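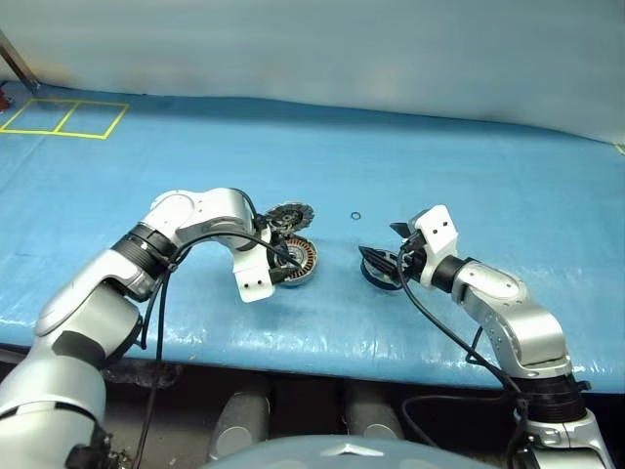 Two-arm motor assembly, where we're up to (long post, sorry)

flukell_shed
Posted May 2025

G'day all. I promised an update back in January and then the wet season and a new grandkid got in the way, so put the kettle on.

The goal hasn't changed. Left arm holds the wound stator, right arm brings the round part over to meet it, and eventually we get a small motor put together without me touching anything. The O-ring stays on the table until last, and it's the bit I dread. Both arms now get to the meeting point on their own and stop a short way apart, which I was pretty chuffed about after so many evenings of them missing each other entirely!

Where I'm stuck is the last little bit of travel. Of 100 tries this past fortnight, 18 went together properly. The rest jammed crooked, or the left gripper let the stator roll a touch in its grip and then everything was off. I've slowed the approach right down and it helped a bit, but I'd love to hear from anyone who has done this sort of fit with two arms instead of one arm and a vice.

The yellow tape boxes at the back of the table are the parts bays, by the way. Good parts go left, rejects go right.

pradel
Lovely to see this going again, I'd been wondering about you. My two cents, and I know I've said it before in the gearbox thread: stop moving both arms. Park the left one, lock it, and let the right do all the travelling. Every joint you keep live adds its own bit of slop and you're paying for it twice.

Also, is that plastic sheet staying? The glare off mine drove my overhead camera round the bend until I swapped it for a grey felt offcut.

Joshi
Going to disagree with pradel on the locking, with love. I ran mine locked for months and it just rammed the parts together harder. What fixed it for me was letting the holding arm go a bit soft, so it gives when the two parts touch and they find their own centre. My neighbour thought I'd broken it because you could push the arm about with one finger.

pradel
Soft is fine if your gripper doesn't slip. His does, he says so in the post. Fix the grip first, then argue about soft.

Joshi
Okay, fair point on the grip. I still wouldn't lock it.

Antigoni Zacharopoulos
Hello from Thunder Bay! I mostly lurk, but I rewind motors for a living and wanted to say please be gentle with those windings. If the gripper is bearing on the copper at all you can nick the enamel and not find out until you power it up. Hold it by bare core wherever you can reach some. I scrapped a whole tray learning that, and it was a customer's tray too.

As for the O-ring, a wee smear of silicone grease and a little cone to stretch it over. I'd print the cone before you spend another evening on software.

flukell_shed
Thanks all, this is gold. Antigoni, I hadn't given the enamel a thought, so I'll put a meter on the stators I've been using tonight. New jaw pads first, then I'll try it Joshi's way and pradel's way, 100 goes each, and post the numbers. The sheet stays for now, pradel, it wipes down in a second and I'm a messy bloke with grease.

odska
What are you using for the jaw pads? I've got some leftover urethane in the shed if you cover the post.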